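Putting an expansion card in a desktop computer
Workshop tips, Feb 22, 2022

Last September I changed the cards in 2 old desktop computers at my table in Usville, and I made the same small mistakes with both. So I wrote down my way of working, and now I keep to it. It is for a usual desktop with a side panel that you can take away.

Before you open it

Shut down the computer, switch off the supply at the back and pull out the power cord. Then press the start button one time and wait a little. Take out all other cables also, because a cable which hangs from the table will pull the whole case when you don't expect it.

Lay the case on its side, with the open side up. I put an old towel under it, but not under my card. The card stays in its bag until the slot is ready.

Touch bare metal of the case before you touch anything with contacts on it. If you walk away to look for a screwdriver, touch it again when you come back. A wool sweater is not good clothing for this work.

Preparing the slot

Look which slot the card needs and compare the notch in the card with the slot. Remove the metal cover at the back of the case in the same line. Sometimes it has a screw, sometimes it must be bent out, and then the edges are sharp. Keep the screw in a cup. I use the lid from a jar of Desen tea, it has a high edge and the screws do not roll out.

Dust in the slot you can take out with a soft dry brush. Do not blow with your mouth.

Move the loose cables to the side and hold them with a piece of paper tape. It is better to do this now, when you have both hands free.

Bringing the card in

Hold the card by its edges and keep your fingers off the gold contacts. Come to the open case slowly and stop above it to check the direction. A narrow card can go in at an angle first, so it passes the cables, but it must be straight before you push.

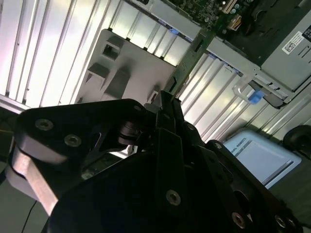 Pushing and fixing

Put the metal bracket in its place first, if the card has one. Then set the contacts on the slot and push down evenly, with one thumb near each end. It needs some force, but the board under it should not bend much. If it bends, stop, take the card out and look again. In my second computer a small cable was lying under the bracket and I was pushing for 3 minutes for nothing.

When the card is in, its upper edge is parallel with the main board. Now put in the screw. Turn it by hand until it catches, and only then use the screwdriver.

Closing

Take away the tape. Check that no cable touches a fan. I start the computer one time with the panel still off and my hands away from it, to see that the fans turn. Then I shut down, pull out the cord again and close the case.

Write on the bag what card was in it before, and put the old one there. I have a shoe box with such cards, and the ones without a name I could never use again.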